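Shared workshop in Landondale opens the plans for its shirt-folding robot, Worar

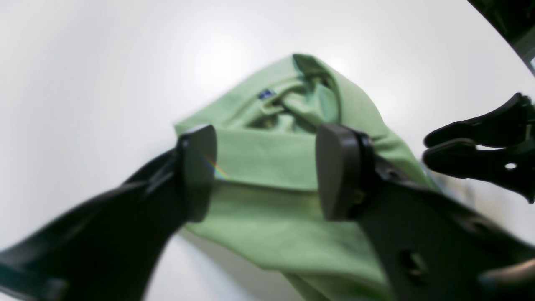
Reisinger Workshop, Robot Bench Group

Landondale, 2024-05-24

Hello from the back bench! I'm Slavica Papadopoulos and I look after the robot group at Reisinger, the shared workshop on the old dairy site in Landondale. Press releases normally go out from the front office, but they've let me write this one myself, so please forgive the enthusiasm. From today, everything we know about building Worar, our home-built laundry robot, is free for anyone to copy. That means the drawings, the parts list, the wiring notes, the code and the long and slightly grumpy logbook.

Worar started as a winter project. We wanted something that would do a real household job, and everybody in the group hates folding. It turned into a proper machine in February, when the grippers went on and we first sent it after a T-shirt. It missed. I have the logbook entry in front of me and it says "closed on air, very confident about it".

Cloth is a horrible thing to hand to a robot. A mug is the same mug every time you put it down, but a shirt left in a heap has its collar twisted one way, a hem doubled over somewhere in the middle and no obvious corner to grab. Our pale green one has become the standard test because the folds shade off so softly. It has a little dark blue label at the neck, which stands out beautifully against the green, and for a while the software was far more interested in the label than in the shirt.

The fingers are the part I'd most like other people to try. They're black, fairly chunky at the base and narrower towards the tips, and each carries a dark grey rectangular pad that does the actual holding. We are now on version 7. Earlier ones pinched too hard and dragged the whole shirt along the table, or let go halfway up. The drawings for all the versions are in the download, including the bad ones — I learnt more from those than from the one that works.

We mounted a small camera right down by the gripper, so Worar gets a close view of whatever it's reaching for. The worktop is plain white and smooth. Glare is a nuisance on it and we're still fiddling with the lamps, but finding the edge of a garment is much easier without wood grain behind it.

The control software is called Drernix and it was written here, mostly on Friday nights. It takes the camera picture, picks a place to pinch and tells the arm how to get there. It's not clever in any grand way. There are 1866 recorded grabs in the set we're releasing, each with the picture from just before the fingers closed and a note of whether the cloth came up. Please use them for whatever you like! If you find mistakes in the notes, tell me and I'll correct them.

How good is it? In our last full test we gave it 100 goes at picking up a crumpled shirt by the hem, with somebody scrunching the thing up again between goes, and I'd be fibbing if I said my nerves survived. The complete results are in the download, failures and all. Picking up is now fairly dependable. Folding is still slow, and long sleeves are beyond it. Socks we haven't dared.

You don't need a workshop like ours to have a go. The gripper can be built on a kitchen table with a screwdriver, a small file and access to a 3D printer, and it took the four of us who tested the instructions a weekend each. The arm is a bigger job and I'd suggest finding some company for it. Do read the section on the emergency stop before you power anything up. It comes first in the guide and I'd like it to stay that way in any copies.

We're also opening the bench itself. Reisinger members can book time on Worar through the usual workshop diary, and if you aren't a member you can come along to an open evening and watch, ask questions or bring a shirt you don't mind seeing dropped. Short sleeves, please, and nothing with sequins.

Reporters, teachers and other workshops are all welcome to get in touch. I'm happy to talk on the phone or show you round, and Worar can be running within a few minutes of you arriving.

Contact: Slavica Papadopoulos, Robot Bench Group, Reisinger Workshop, Landondale
Plans, code and logbook: ask at the Reisinger front desk for the Worar download

ENDS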